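On 2/19/20 the Ludix fixtures list wrote:

> Has anyone got a report for the Uzor match? The website still has us down as playing them in January.

We lost 2–0. Uzor scored twice from corners, both headed in by the same unmarked centre half, and our best chance hit a parked car – the owner has been in touch. 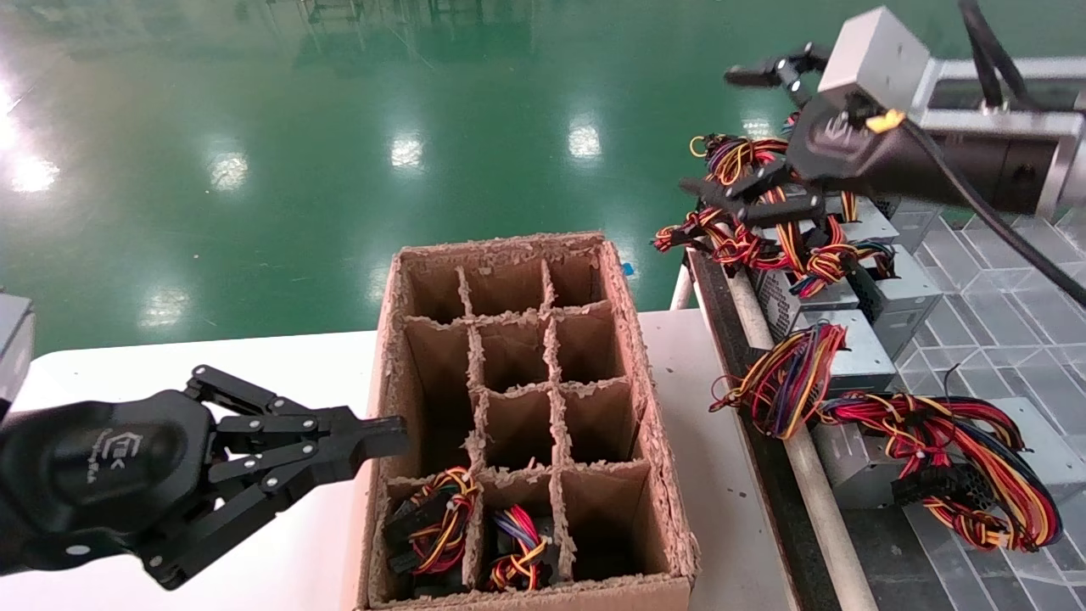
## Still to sort

- Luvanance away: meet at 12 in the pub car park. Bring studs, as their pitch slopes towards the river and so do most of our passes.
- Fudance have asked to move the cup tie again. I've said yes, again.
- Subs: the club is owed over 200 pounds. You know who you are, and so does my spreadsheet.

Fixtures sec., Ludix Reserves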